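Egocentric demonstration collection

Egocentric demonstration collection is the practice of recording people doing everyday tasks from their own point of view, so that a learning system can study how the work is done.
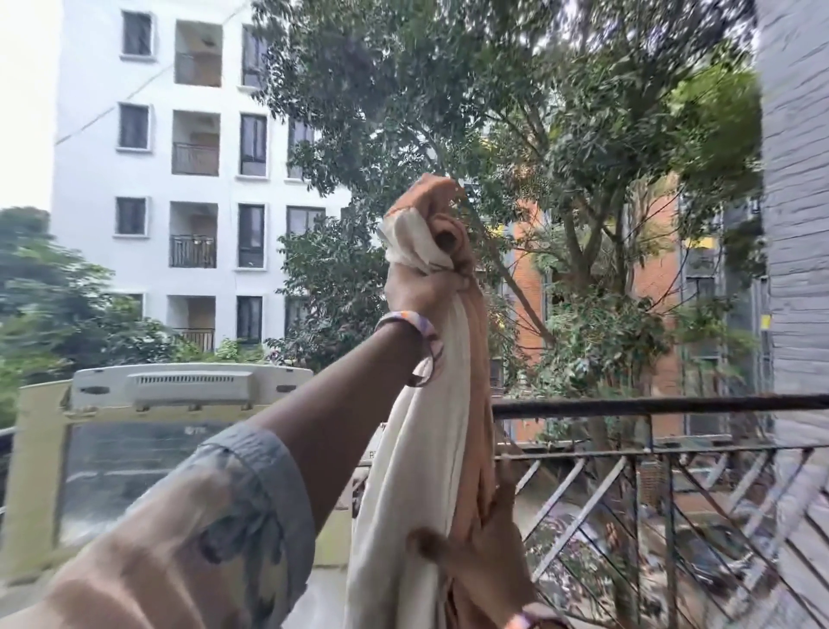
The word "egocentric" refers to the viewpoint: the camera sits at or near the head and looks where the person looks, so the hands, the object and the surroundings all appear much as the doer sees them. A single recording of one task, from start to finish, is called a demonstration or an episode. Collections of episodes are used to train robot control systems, to teach software to recognize actions, and to study how skilled hands move.

Background

Early robot teaching relied mostly on guiding a machine by hand or by remote control. Both methods give very exact records, because every joint position is logged, but they tie the work to a place where a robot is available. Wearable cameras opened the door to something much wider. Kitchens, laundry rooms, gardens, workshops and balconies could all become places of study, and people could work at their natural pace with the tools they already owned. For anyone who cares about how machines might one day help around the house, this was a thrilling change - ordinary chores turned out to be full of skill that had never been written down.

Household cloth work is a favorite subject. A rigid cup has one shape and keeps it. A towel or a sheet has endless shapes, and it changes them each time it is touched. It folds, twists, bunches and hides parts of itself, and a person handling it makes dozens of small corrections without thinking. Wringing, shaking out, hanging and folding are all common task families in collections of this type.

The Kneath protocol

One widely copied set of working rules is the Kneath protocol, first drawn up for the Pultimgate home tasks collection. It divides the work into planning, recording, review and labeling, and it asks that each task be written as a plain instruction that a neighbor could follow, such as "hang the cloth over the rail" or "put the lids on the jars." The instruction states the goal and leaves the method open. Two people may hang the same cloth in quite different ways, and the protocol treats both as good examples.

Under the Pultimgate version, a session lasts no more than 60 minutes and covers up to 13 tasks. Participants choose the order. They are asked to keep their hands in view when they can do so comfortably, but they are told not to bend or slow their movements for the camera. Fumbles and second tries stay in the recording and are marked during review, a rule that has proved wonderfully useful: a system that has only seen perfect attempts has no idea what to do when a corner slips.

Outdoor and half-outdoor spaces

Balconies, porches and courtyards hold a special place in the field. Light shifts with the weather, wind moves the cloth, and the background may include trees, railings, walls and neighboring buildings at many distances. Patterns such as lattice or leaves can confuse software that tries to find the edge of a fabric. These spaces are harder to process than a plain indoor table, and they are also where a great deal of real laundry gets done.

Fast hand movement adds motion blur, above all in softer light. Reviewers used to throw out blurred segments. Many collections now keep them as long as the action can still be followed from the nearby frames.

Equipment

Most sessions use a small camera on a headband, cap or helmet, with a wide lens. The Cadbridge mount, a light padded band, became popular for chores that involve looking up and down a lot, such as hanging washing. Some groups add motion sensors at the wrist, while others leave the hands completely bare and estimate finger positions from the video later on. Bare hands give the most natural grip. Sleeves, rings, watches and bracelets are normally left as they are, so that the finished collection shows hands the way they look in daily life.

Labeling

After review, an episode is cut into shorter steps. For a hanging task these might be grasp, lift, spread, drape and release. Labelers mark where each step begins and which hand is doing what. Cloth makes this a lively job, with plenty of room for debate. The moment when "lift" becomes "spread" can be very hard to pin down, especially when one hand holds high and the other is already working lower down.

The Fusov scheme handles this by letting steps overlap. Each hand gets its own timeline, and 2 labelers mark every episode separately before their results are compared. Where they disagree, the overlap is kept as a range instead of being forced to a single point. The scheme was first tested on 400 episodes of cloth handling and was later extended to cooking and packing tasks.

Use in training

Human recordings can't be played back directly on a robot. A person's arm and a robot's arm differ in length, reach and strength, and a gripper with two fingers can't bunch fabric the way a fist can. Training systems therefore learn from the recordings at several levels: which object matters, where to take hold of it, what order the steps come in, and what the finished state looks like. A smaller set of robot recordings is often added to connect those lessons to the machine's own movements.

Privacy and consent

Because the camera travels with the wearer, it can pick up homes, streets and people who have no part in the work. Standard practice calls for written consent from participants, a chance to watch and delete recordings before they are shared, and blurring of faces and readable addresses. Pultimgate also lets participants withdraw an episode after release, and later versions of the collection are rebuilt without it.

See also

Imitation learning
Teleoperation
Deformable object handling
Action segmentation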